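Surface and Backdrop: does a loud table corner make paper work harder?
Project report, Materials and Interiors, group Tamošiūnaitė
Handed in 2 June 2023

1. What we wanted to find out

Craft tables in schools are nearly always white or gray. Same with the walls behind them. We wanted to know if people who cut, fold and sort paper get slower or more tired when the table and the walls have a strong pattern. The idea came out of the Skaltell brief from last term (corner for a small paper shop, customers make their own gift bows at a counter) where the client wanted "no boring surfaces" and we didn't have anything to argue with. So this is partly us going back to that.

Question as written in the proposal: How does a patterned surround affect the finding and handling of colored paper strips on a worktop?

We dropped the second question (noise). Ran out of time in May.

2. Background, short

Not much reading that fits. Most of what we found was on offices and on classrooms with lots of posters up, and it's about attention in general, not about handling something in front of you. Color contrast is covered better, but mostly for signs and screens. We used the contrast part as a starting point: a piece of paper should be easy to find if it differs from the table in lightness as well as in hue. Veined stone is a problem case because it has both dark and light in it, so a pale strip can look like one more vein.

3. Materials

Walls: wallpaper with big tropical leaves, fan palms in teal and turquoise with pale beige-yellow leaves in between, golden stems, white ground. Three sides, so it is in the corner of your eye whichever way you look.

Worktop: red-brown marble with white and pale pink veins. The veins don't repeat and run off in cracks, some thin, some wide. We liked it straight away which is maybe not a good sign for a work surface.

Paper: Prulent card offcuts, 230 gsm, cut into strips by hand. Colors were bright pink, cream, mid gray and dark brown. The edges are not perfectly straight, sorry. The heavier card keeps a fold well but it also keeps the curl from the pack, see section 6.

Glue: Moltex stick for the bow task. Only used in the pilot, it got on the marble and we spent most of a morning cleaning.

Plain comparison: same tasks at a white table against a painted wall in the studio.

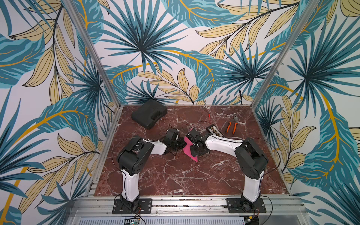 Alun Jarman wrote in the margin of our first draft that the walls and the table were two separate questions, and that if we changed both at once we would never know which one people were complaining about. He also asked why the leaves had to be that big.

Fair point on the first. We didn't have the hours for four versions of the setup, so what we have is patterned everything against plain everything, and we say so in the conclusions. On the leaves: the big print was the one left on the roll, but it also matches what the Skaltell client had on the mood board.

4. Method

17 people took part, all students from the building. None of them were from our group. Each person did the tasks in both places, half started with the patterned corner and half with the plain table (well, nearly half, it's an odd number).

Tasks:
Find – strips spread on the worktop, pick up all of one named color.
Fold – fold one end over to a marked line and press it flat.
Line up – put strips side by side, edges touching.
After that a short form with a scale for tiredness and a box for comments.

A session took 15 minutes per place plus a break. We timed Find with a phone. Fold and Line up were scored by eye as good / ok / redo, by 2 of us separately, and then we compared sheets. Where we disagreed we talked it over, which is not very scientific but it didn't happen a lot.

5. Results

Find. Pink was quickest on the marble, no contest. Several people said they didn't have to look for it. Cream was the slowest, and it was slow for the reason we guessed, people went for a vein or skipped over the strip thinking it was a vein. Dark brown was bad too but in a different way: you lose the edge against the darker patches of stone. Gray came out in the middle. At the white table the order changed, cream still last but dark brown first.

Fold. Hardly any difference between the two places. Once you have the strip in hand you look at the strip and the table stops mattering. We expected the marble to be worse here and it wasn't.

Line up. Worse on the marble. People used the plain table to judge if the edges were straight, and with veins crossing at all angles there is nothing to judge by. One comment said it felt like the strips were sliding when they weren't.

Tiredness. Slightly higher for the patterned corner, but the spread is large and we wouldn't put weight on it. Comments on the walls were split. Some loved the leaves and wanted to know where to buy the paper, others said it was like working inside a shirt.

6. Curl, shadow and the pink strip

This wasn't in the plan but it came up enough to get its own section. Strips that lie totally flat are harder to find than strips with a bit of curl. A curled strip throws a shadow next to itself, and the shadow gives it an outline even when the color is close to the stone. With the pink ones you get both. The card is matte so it doesn't glare, but where the light falls on it the pink goes up to almost magenta while the marble stays deep maroon next to it. The stone does reflect, and a cream strip in one of those lighter areas just about disapears.

The curl is bad news for Line up though. Strips rock and the edges lift. We tried pressing them under a book overnight and it helped some. 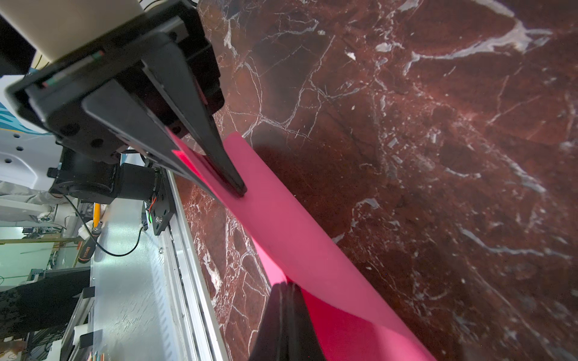
Fig. 2. Pink strip on the red marble: slight curl, folded edge, shadow on the stone to the right.

7. What went wrong

Light. The patterned corner and the plain table were not lit the same. We noticed after the pilot and moved a lamp, but it's still not equal.

Order of colors. We called the colors out in the same order every time. Should have mixed them. By the second place people knew what was coming.

The form. "Tired" was read as tired from the task by some and tired in general by others. One person wrote "always".

Jarman's point from section 3, walls and table together.

8. Conclusions

For a counter where customers handle paper, a dark veined surface works if the paper is bright and differs in lightness, and it works badly for cream and dark brown. Folding is fine on it. Anything that needs straight edges should get a plain mat on top, or a plain inset in the worktop, which is what we would draw for Skaltell now. For the walls we can't say much. We'd keep the leaves and do the separate test first.

9. If someone picks this up

Plain walls with the marble, then leaf walls with a white table. Mixed order of colors. Same lamp. Try a patterned paper as well – the bow customers don't only buy solid colors. And cut the strips on a guillotine, it saves an argument later.

Appendix A: score sheets (in folder)
Appendix B: comment form, blank
Appendix C: color samples, cream one is missing, will add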